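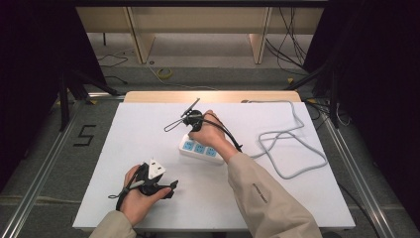 Ticket 261: Extension cord tangles, won't stay on the board
Site: Purves building, second floor
Category: Furniture and power
Status: Closed

Reported

The power strip at the white board table is a nuisance. The cord is far too long for where it sits, so it ends up in loops on the right half of the board and people catch their sleeves in it. Twice this month the plug has been pulled partway out while someone was working. Can we get a shorter one, or have this one fixed down?

Update 1

Looked at it this morning. The strip is a Zikeck with blue sockets and a light gray cord. No damage to the plug, pins straight, no discoloration. Cord jacket is fine along the full length. The sockets grip a plug properly, tested each one with a desk lamp.

Measured from the strip to the wall outlet along the back of the table: roughly 600 cm less than the cord we have. So most of it has nowhere to go.

Update 2

Tried first: coiled the extra cord and held it with a twist tie. Twist tie came loose by the afternoon and the coil opened up again.

Tried second: ran the extra off the far right corner and let it hang. It kept the board clear, but the weight dragged the strip sideways an inch or two every time somebody plugged something in. Took it back up.

Please don't wind the cord tight around the strip itself. It was like that when I came in the second time and the cord had a hard bend where it enters the housing. It relaxed after I unwound it, no mark left.

Update 3

Asked Horkine about a shorter strip. Their short one is out of stock until May. Nekitz has one in stock but it is 40 dollars and the plug is a bulky right-angle type that would cover the next outlet. Not ordering that.

Update 4

Fixed with what we had in the supply closet:

Unplugged the strip at the wall first.
Laid the extra cord in long, loose folds — no tight coil — and closed it with two hook-and-loop straps.
Strapped the bundle under the back edge of the table.
Put 9 adhesive cable clips between the bundle and the wall outlet.
Stuck the strip down with removable mounting tape.
Plugged back in and tested all sockets again. All good.

Comment from requester

Much better. Can the strip still be lifted off if we need the whole board?

Reply

Yes. Pull the tape tabs straight out to the side, slowly. Spare tape is in the closet, top shelf, same box as the clips. Closing this one. Reopen it if a clip lets go.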